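June, gone eleven at night

Hilde has decided I must own fewer plates. She came round at 3 with a list, a pencil and the face she keeps for other people's cupboards. We got as far as the top shelf before the kettle had to go on.

The chipped Bomthorpe dinner set went first, without a murmur from me. The gravy boat followed. I put up a fight for the fish platter – 14 years and I have never once served fish on it – and lost that too. By teatime there were two boxes in the hall for Nathalie, who said yes to them on the phone and will regret it.

Which leaves the green one. Round, matte, the colour of a forest in a bad mood, and far too good for toast. Hilde says a plate stood up on its edge is an ornament and ornaments are on tomorrow's list.

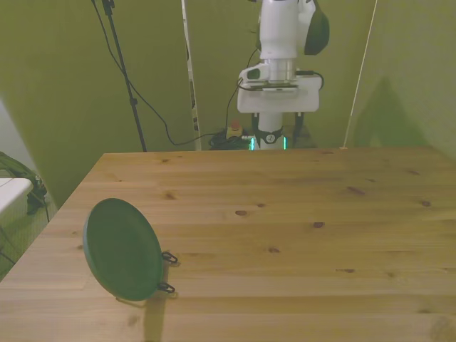 I said it was a plate, and that plates had been dealt with today. She wrote something down. I didn't like how long it took her to write it.

Cheese on crackers for supper, eaten over the sink. Must ring Carmela about the curtains.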